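### 4.2 Simulated pick-and-place with small parts

The second set of trials was run entirely in simulation. Our aim was to find out how much of the failure rate reported in Section 4.1 came from the grasp itself, and how much from poor knowledge of where the part was before the arm began to move. Both sources of error are present on the bench in Jistholm and are hard to pull apart there. In simulation the pose of each part is known, so error can be added to it in measured amounts.

We built the test room in the Skakach simulator. The room has plain walls, a tiled floor, a few fixed items that play no part in the task, and a long table with the arm mounted at one end. We kept the tabletop dark and the parts light so that the same settings could be used for the camera-based pose estimator in Section 5. Lighting was left on during all trials, including those that did not use images -- this slowed the runs a little but meant that every episode could be replayed and checked by eye.

Each episode uses two small parts. The policy, which we call Ursu, is given the pose of both parts and of the gripper, and returns a target for the gripper together with an open or close command. It does not control the joints directly. A standard inverse kinematics solver turns the target into joint positions, and a new target is requested once the old one has been reached or has timed out. Figure 3 shows the arm with the gripper pointing down over the table. 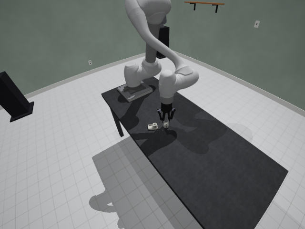 **Figure 3.** Simulated workcell, with the arm at one end of the table and two small off-white objects near the gripper.

Part positions were drawn at random from a region in front of the base. Positions that placed the parts closer together than the width of an open finger were thrown out and drawn again. We then added noise to the poses passed to the policy, at seven levels, the lowest being zero. The noise was fixed for the whole of an episode. This is harsher than noise that changes at every step, as the policy cannot average it away, but it is closer to the error left by a badly calibrated camera.

An episode was counted as a success if the first part was lifted, carried and set down next to the second without knocking it out of place. It was stopped early if either part left the table. We also logged the point at which each failed episode went wrong: during approach, on closing the fingers, or while setting down.

With no noise, nearly all failures happened while setting down. The usual fault was that the held part touched the second one too early and pushed it aside. As noise was added, failures on closing became more common, and at the highest level they made up the larger share. The overall success rate stayed almost flat over the lower levels and then fell by around 15 percentage points between one level and the next. We take this to be the point at which the pose error is larger than the spare room between the open fingers -- a wider opening moved the drop to a higher level, as expected.

The Bratanport baseline, which follows a fixed approach path, showed the same pattern but began to fail sooner. Its approach failures were mostly contacts between a finger and the part that was meant to stay still. Ursu tended to come in from the free side, although nothing in the reward asked for this directly.

Contact between small parts is modelled only roughly in the simulator, and the set-down results should be read with that in mind. Friction values were taken from the bench parts and were not varied in this set of trials.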